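Packing for the Residency in Favedby

Regular readers of this page will be aware that I have accepted a place at the Stindden writing residency for the month of August. The house stands outside Favedby and receives 10 residents each summer. Applicants are asked to submit a sample of 3,000 words, and I am grateful to Huguette Bouvier for reading mine twice before it was sent.

The terms of the stay are set out in a letter from the house. Residents are expected to work in their rooms until 1 p.m. and to take the evening meal together. Guests are not permitted overnight. Each resident may bring two bags, and books sent ahead by post are held at the office.

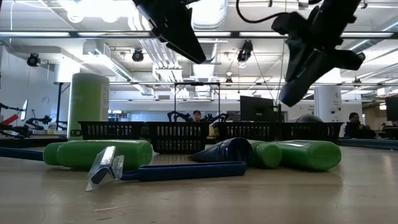 The train journey covers 290 miles, with one change at Vikine. Nandi Tshabalala, who attended last year, has advised me to take the earlier connection, as the bus to the house does not wait for late arrivals. She also recommends a desk lamp and a warm sweater for the mornings.

During my absence, new entries will appear less often. Comments will remain open, although replies may be delayed. The second part of my notes on the Gautier letters has been completed and will be published before I leave. Correspondence concerning the reading group should be sent to Huguette until September.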